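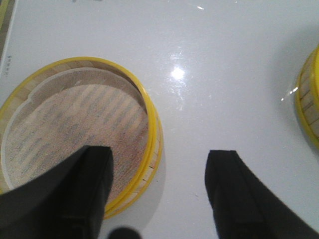
## 3. Method

The project compared printed prayer letters from two mission agencies, Oltus and Gresus, both of which support Christian student groups overseas. The letters are held in the resource room of Avram Hall, Findstead, and were read there between October and December. Email bulletins were left out, as neither agency keeps a full set.

Each letter was divided into prayer points. A prayer point was defined as one request or one item of thanks, whatever its length. Where a sentence held both, it was split. This gave 1253 points, entered in a spreadsheet with the agency, the country and the season of issue. Each point was then given a subject code: staffing, money, meetings, exams, health, government or family.

A sample was coded again after a gap of two weeks to test whether the codes were stable. Most differences fell between "meetings" and "staffing", usually where a letter asked for leaders to run a Bible study. The rule was changed so that any request for a person counts as staffing, and the affected rows were corrected.

## 4. Results

Oltus letters gave more space to thanks, mostly for camps and for new students at term start. Gresus letters were shorter and asked more often for money and staff. Requests about exams appeared in both and followed the academic year of the country concerned.

Government was the least used code in the Oltus set. In the Gresus set it was common in country profiles but rare in the letters sent by field staff. The material does not show whether this reflects caution by the writers or editing at the home office.

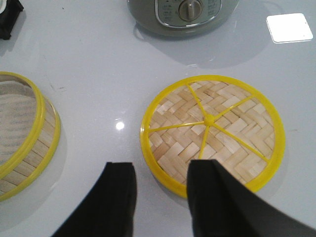 *Figure 2. Bamboo steamer lid with yellow rim.*

### 4.1 Limits

Several Gresus letters are missing from the binders, so totals for the two agencies should not be compared directly. Shares within each set are used in the tables in Appendix B.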